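A starter kit for teaching a gripper, from the person who built it

The package arrives in two flat cartons and goes together in an afternoon. Plimex, the small firm behind it, sells a tabletop kit for people who want to train a robot arm on household jobs and have somewhere to start. It is called Ovport, and I have been wanting to talk to someone there ever since a friend's lab put one up next to the coffee machine and stopped answering my messages.

The person I spoke to designed most of it. They prefer to be described as "the one who orders the screws," and we talked on a Wednesday, over a bad line, for much longer than we had planned.

The idea came out of a frustration with demos. "You'd see an arm stack three blocks and everybody would clap, and then you'd ask if it could do it with a cup in the way, and the room got quiet," they told me. "I wanted a counter. A real cluttered counter, where something is always in the way, and where you could put it back the same way tomorrow."

So that is what the kit is, more or less. You get the fixtures, the clamps, the objects and a binder of 534 task cards, printed on heavy stock with a hole punched in the corner. Each card has a starting layout, an instruction in plain English and a line saying what counts as done. The arm is your own. Plimex supports 4 models at the moment and will tell you cheerfully which one they would not buy again.

I asked about the binder first, because I love the binder. Why paper?

"People write on it!" they said. "We had a software version. It was nice, it had filters, and everyone who tested it copied the tasks onto sticky notes anyway. So we gave up and printed them. Now the cards come back to us with coffee on them and arrows drawn all over, and that is the best feedback we get."

The cards run from very easy to what they call "the mean ones." An easy card asks for one object to be moved from one spot to another. A mean one asks the arm to work a part that resists, in a crowded space, without nudging anything else. I had assumed the mean ones would be about picking up soft things, and some are, but the designer was far more excited about hardware.

"Switches, latches, lids, knobs. Anything that pushes back. A toy egg doesn't push back. You pick it up slightly wrong and you still have an egg. With a switch you have to come in at the right height and the right angle, and you have to push in a direction the thing agrees to move."

Setting up takes patience, I'm told by everyone who has done it, and the designer agrees. The clamps in particular get a lot of attention in the manual, eight pages of it, with a chapter on where to tighten and how far. An early batch used a cheaper clamp from a supplier called Gestis, and the fixtures crept. "Half a finger's width over a morning. You'd look at your results after lunch and think the arm had gotten stupid. The arm was fine, the box had gone for a walk." They changed clamps in May and sent replacements to everybody who had bought one, which I thought was pretty decent for a company that size.

There is also the matter of recording. Ovport comes with a program named Riquelme that keeps track of which card you are on, saves each attempt and lets you mark it good or bad with one key. It is plain to look at and I found it very quick. You can leave a spoken note on an attempt as well, and the designer swears by these. "In a month you will not remember why you marked it bad. But you'll hear yourself say 'the thumb side slipped' and it all comes back."
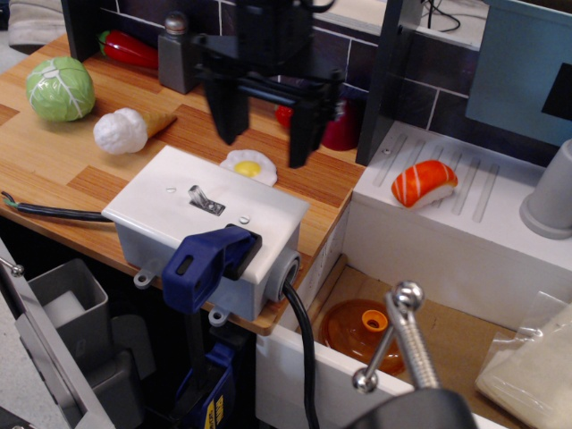
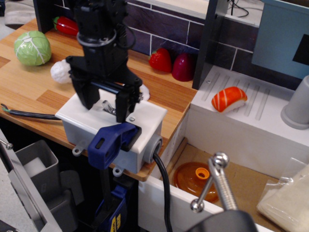
The switch fixture is the one the designer would save in a fire. They talked about it for a good twenty minutes, and I did not mind at all. A toggle on top of a white box is a small target for two fingers, and the blue clamp has to hold the whole thing steady at the counter's edge while the arm works above it. Then there is the company it keeps – a cabbage, a chili pepper, a piece of salmon sushi over on the ridged drainboard. "That's my favorite part," they said. "The food has nothing to do with the job. The arm has to learn to leave the cabbage alone."

I wondered if the toy food was a budget decision, and got a laugh. It was, at first. Real vegetables went bad, and the testers ate the fruit. But toys also keep their shape from one attempt to the next, and a lab in another city can set up the same layout from the same card.

What would they change? The printed labels, which peel. The second carton, which is too heavy for one person on stairs. And they would like to add a drawer that sticks, properly sticks, the way the one in their own kitchen does. They have built two versions so far. The first stuck so well that they had to saw it open, and the second is on the bench now, waiting for a handle.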